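**Nudmont gets its benchtops back: Sorensen opens stone repair counter on Esa Street** 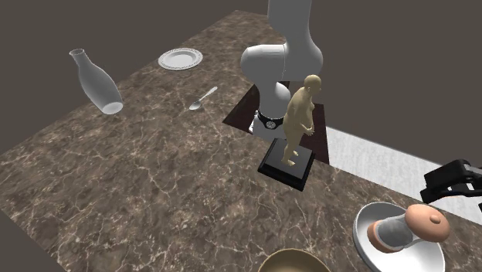 *Brown marble with white and pale tan veining. Render: Sorensen.*

NUDMONT, March — Sorensen, the stone workshop best known locally for its noise, will open a walk-in repair and offcuts counter at its Esa Street premises this month. Residents with chipped, stained or otherwise wronged benchtops are invited to bring their troubles in, or a photo of them if the bench is still attached to the kitchen.

The service follows a winter in which the workshop took 371 calls from people asking whether a red wine ring would come out of marble. The answer was usually yes. The answer to the follow-up question, about whether it would come out with vinegar, was always no, and in a good many cases it came too late.

"Marble is a soft stone with an expensive reputation," said workshop manager Sneha Dwivedi. "People buy it because it looks like it will outlive them, and then someone cuts a lemon on it. We'd like to get to them before they go looking under the sink for something stronger."

The counter will handle etching, small chips, dull patches and failed sealant. Simple honing jobs start at $160. Larger repairs will be quoted after a home visit, during which customers are asked to clear the bench, including the fruit bowl, the mail and whatever is being hidden by the fruit bowl.

Sorensen will also be selling offcuts for the first time. The workshop has built up 2000 kilograms of them out the back, mostly marble and granite, in sizes suited to pastry boards, shelves, hearths and one very short bench. Pieces will be sold by weight. Colours vary and there is no catalogue, as the person who was going to make the catalogue is now running the counter.

That person is Angus Prendergast, a stonemason of long standing who has agreed to deal with the public on a trial basis. "I've been told to smile," Mr Prendergast said. "We'll see how the mornings go."

Local cabinetmaker Jivton will share the space and take bookings for bench removal and refitting. The two businesses have worked side by side for years and have disagreed about sink cut-outs for most of them. Jivton's Daniyal Jatoi said the arrangement would let customers hear both opinions at once, free of charge.

A printed care guide will be available at the counter. Its author, Sobia Rizvi, has kept it to a single page: wipe up spills, use a board, reseal when water stops beading, and leave the vinegar for the chips. Sorensen has printed 4000 copies, which is rather more than the number of households in Nudmont, so please take two.

**Opening hours:** 7.30 am to 3 pm, closed for half an hour at noon. Street parking is limited. Customers collecting offcuts should bring a blanket and a friend with a good back.

**Media enquiries:** Jaime Correia, Sorensen, Esa Street, Nudmont. Mr Prendergast is available for interview after his morning tea.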